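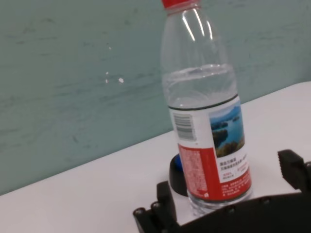 You can't teach the grip with your eyes on the arm, you have to feel where the bottle is, was what one of the other visitors kept telling the rest of us, and the guide at the bench let him finish and then said well, partly. On a bottle like this one, full nearly to the shoulder and see-through on top, people look at the fingers way too much. Look at the bottle. Then close.

So that was the first ten minutes at Dramelico. Notes from the visit, 1/11/18, typed up same evening before I forget it all. Sorry for the state of them.

**Getting there**

Unit is at the back of the Ormsby business park, past the tire place. Signs stop halfway. Parked at the wrong building, walked. Coffee in reception, good coffee, no lids. Safety talk was short: stay behind the yellow line unless invited, long hair back, phones ok except in the back room.

They split us into 2 groups. Mine did hand guiding first, then remote. I think that was the better order.

**Hand guiding**

The old way, they called it, though they still do plenty. You press a button, the arm goes soft, you take hold of it and walk it through the job yourself. Let go of the button and it stiffens again. It remembers the path.

First thing I noticed was the weight. They say it's balanced out and it mostly is, but the elbow wants to go its own way. If you pull from the wrist the elbow swings out. Two hands helps, one near the elbow. I got a bottle picked up and put down on my second go and was very pleased with myself.

Then they played it back. My path had a big wobble in it right before the grip, where I'd stopped to think. The arm did the wobble too. Everybody laughed, fair enough. What you teach is what you get, including the dithering.

Other trouble with hand guiding is your own body is in the way. You're leaning over the table, your arm is across the view, and if there's a camera on the wrist it gets a lot of your sleeve. Fine if all you want is the path. No good if you want the robot to learn from what it sees. Which is what most of their work is now.

**Remote**

This was the part I came for. Bench has a small copy of the arm that you hold, with a trigger for the fingers, and the big arm follows. You stand off to the side. Nothing of you in the picture, just the gripper and the thing on the table. There's a screen with the wrist view and you can use that or look straight at the table, your pick.

I used the screen. Mistake, for a beginner. Up close like that you get the two fingers and a lot of bottle, label and all, and very little idea how far away anything is. I closed early. Then I closed late. Then I nudged it with the right finger, and it rocked and stayed up, and I put the handle down for a minute.

Tips I wrote down from the guide, in the order I got them:

- come in level, don't drop in from above on a tall bottle
- get the bottle between both fingers *before* you think about closing
- keep moving, slow is ok, stopping isnt
- don't squeeze all the way, a soft bottle will buckle and the label gets slick
- if it goes wrong, finish anyway and mark it as a bad one, don't just hit stop

That last one surprised me. I'd have guessed they throw the bad ones out. They keep them but in a seperate pile, and a slip followed by a clean recovery is worth having, so they said. If all the robot ever gets shown is perfect pickups it has no clue what to do after a bump.

Clear plastic came up again here. Somebody asked why not start with something easier, a wood block say. They do start with blocks. But customers don't have blocks, they have bottles and bags and shiny stuff, and light goes through the one and bounces off the other. So once a person is decent on blocks, it's bottles. Different brands, cap colors, full and half full, moved to a new spot on the table between tries.

A good operator gets through 135 takes in a shift. I did 4 in my turn. Two of them went in the good pile, and I suspect kindness.

**The back room**

No phones. The Gruder people have a bench in there, a partner firm, they make the fingers. Rows of finger tips in trays, all sorts, stepped ones, flat ones, some with rubber. We were allowed to handle a few. The notched shape is for catching an edge, apparently, and they swap tips more often than I'd have thought. Didn't get a price. Asked twice.

Also saw a replay station, where one person sits and watches takes at double speed and trims the front and back off them. Dull job by the look of it but they said it matters more than the arm does. A take with five seconds of nothing at the start teaches the robot to do nothing for five seconds. See also: my wobble.

**Compared with Brident**

I went round Brident last February so can't help comparing. Brident is slicker, big hall, glass wall, and you don't get to touch a thing. There they demo the finished robot. Here you see the teaching, with the misses, and you get a turn. If you want to bring a buyer, go to Brident. If you want to know what your own staff would be doing all day, this one.

Gripes: too many of us for one remote bench, long wait. Nobody could tell me how long it takes to train an operator, got three different answers. Room was loud, I lost half of what was said about the cameras. And the handout has the old web address on it.

**If you go**

Wear short sleeves or ones that stay rolled. Ask for the remote bench early, before the line builds. Try one with the screen and one without, the difference is worth feeling for yourself. Bring water, the reception coffee runs out by eleven.

They're planning another open day but no date yet. Will add it here when I get it. Still have to write up the questions on maintenance, the notes are in the car.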